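Gripper stops too high over a flat block, student project

Posted by Iker Ortuño, Fri 14 July

Hello all. I am in the second year and our group has a pick-up exercise with an arm for the course project. We must take several different things from one tray and put them back, always with the same program. The soft toy is no problem. With the long blue block the fingers close above it, or they touch only one end and the block turns. I measured the tray floor in February and I use the same height since then, 223 mm in our coordinates. Our teacher says to find the reason ourselves, but he allows us to ask.

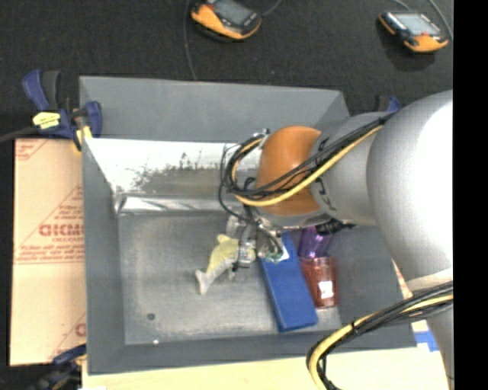
The arm down in the tray, with the toy fish, the blue block and the cup.

We tried slower speed – it changed nothing. Should I measure again, or is the problem in the approach angle? The block lies a bit diagonal and I would prefer not to put it straight by hand each time.

Covadonga Moya
Measure again. February is a long time ago, and if somebody has moved the clamps the tray can be a few millimetres higher or lower. Touch the floor near the four corners and also in the middle, and write down all the values.

After this, look at the angle. If the block lies diagonally, the wrist must turn to the same direction before it goes down.

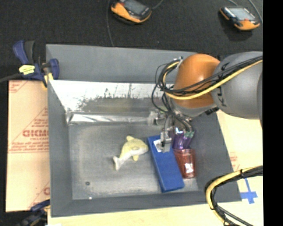 When you have the angle, close the fingers near the centre of the block. At the end it will always want to turn, as you say. We had the same trouble in our club with a wooden ruler, and we lost 8 evenings on the software before we looked at where we were gripping.

Jinfeng Liao
Check the cables also. Ours was pulling the wrist a little.

Teodoro Calvo
I would just buy softer fingers.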